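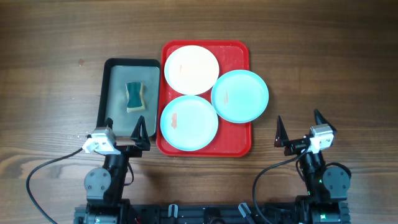
Restaurants should stop charging a plate fee when two people split a meal. Clurkelska, the diner near my office, added one in May, and it now costs 4 dollars to be handed a second plate. The owner says it covers dishwashing and lost sales. I washed dishes for three years and I don't buy the first part. A plate takes seconds to clean. Even when they stain, like the pale blue one on the red tray with the salmon-colored patch, they can stay in use for years.

Lost sales are a real problem, but the fee is a poor fix. Vanderleia Toledo and I used to split the meatloaf there and then order two slices of pie. Now we skip the pie. The diner gets its 4 dollars and loses more than that on dessert.

If portions are big enough for two, raise the price of the dish and print it on the menu. I would pay it.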